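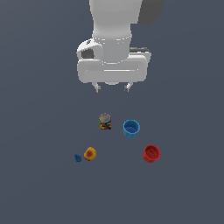 Simulated tabletop, Drodcombe bench task: jar, two cups, two small items.

Fleseo bench set – README

Last touched Feb 18, 2018 by Thandeka Msimang. Ask Sakda Sombatkul about the simulator, ask me about everything else.

What it is

Simulated runs of one robot arm tidying small things on a plain grey top. 1248 runs, of which 271 are held back for testing. Made for the returns bench at Drodcombe, where people sort odds and ends that come back in mixed boxes. The arm is meant to take over part of that. Which part is still being argued over, see further down.

What's in a run

- camera stills, start to finish
- joint positions and gripper opening
- a one-line task, typed by a person, so expect spelling mistakes
- pass / fail, marked by hand

Objects in the base layout: a jar of coloured candies, a blue cup, a red cup, a small yellow-orange thing and a smaller blue thing. The last two have no proper names in the files, just soft_a and small_b. Precious Mthembu wanted real names. Fair, but it would break the loader and I haven't got round to it.

Where the tasks come from

Four people on the bench wrote them. We sat with them over seven shifts and wrote down what they said while sorting, then cut it down to things the arm could try. Most of it didn't survive. "Put the bits with the other bits" is a real instruction on that bench and everybody there knows what it means. Kept a few like that in the folder called vague, not used for scoring. 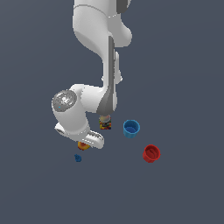

Small items are the hard ones. On the bench you do those by feel, half the time without looking, and Rosalinda Talavera pointed out early on that our layouts are far too roomy compared with a returns box. She's right. Crowded layouts are planned for June.

What changes for the bench

Putting this in the README as people keep asking and the slides went out of date.

- Sorting the easy stuff moves to the arm first. Fragile and unlabelled stay with people.
- Somebody has to mark the fails. That's a new job, it takes time, and it should be on the rota as work. At the moment it gets squeezed in after breaks.
- Bench staff can stop a trial whenever they want and don't have to fill in a form for it.
- Parvaneh Vahidi is holding the list of worries from the floor. Biggest one is pace – if the arm sets the speed, the person next to it ends up chasing it. No answer yet. Nothing in this set measures it.
- No decision on hours. Please don't quote the pass rate as if there was one.

Known problems

- Plain background everywhere. A model trained on only this will probably fall over on the real bench, which is scratched and has tape all over it.
- Lighting hardly varies.
- Cups are always upright at the start.
- Some early runs have the gripper value flipped (1 = open). Listed in flipped.txt, I think thats all of them.
- Mwaipopo export drops the last still of each run. Use the Droner export untill it's fixed.

Use

Fine for training and for poking about. Not fine for working out how many people a bench needs. If you publish something from it, send a copy to the bench as well as to us, they read them.

To do

- crowded layouts
- proper object names
- second person marking pass / fail on the held-back runs
- write up the vague folder with whoever on the bench has time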